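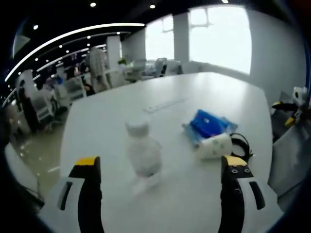

Why does the nightly export from Zostton stop before all the records are written?
The export job has a default limit of 1,000 rows per file and does not open a second file unless splitting is switched on under Output settings.

Ticket 317
Product: Zostton, Griltis connector
Opened: February 21, 2020
Assigned to: Dušan Nedeljković
Status: Resolved

Reported: Herrero stock list arrives short. No error in the job log, exit code 0. Manual export gives the same result.

Log
- Restarted the connector service. No change.
- Cleared the Griltis cache and ran the job again. No change.
- Compared the last row in the file with the source table. Rows after the limit are missing, order is correct.
- Turned on "Split large output". Job now writes a second file with the missing rows.
- Import at the Cukari end picked up the first file only - file mask was set to an exact name. Changed to a wildcard.
- Ran the job on 5 further stock lists. Row totals match the source.

Note: the setting goes back to off after a version 7 upgrade. Check it again after the March update.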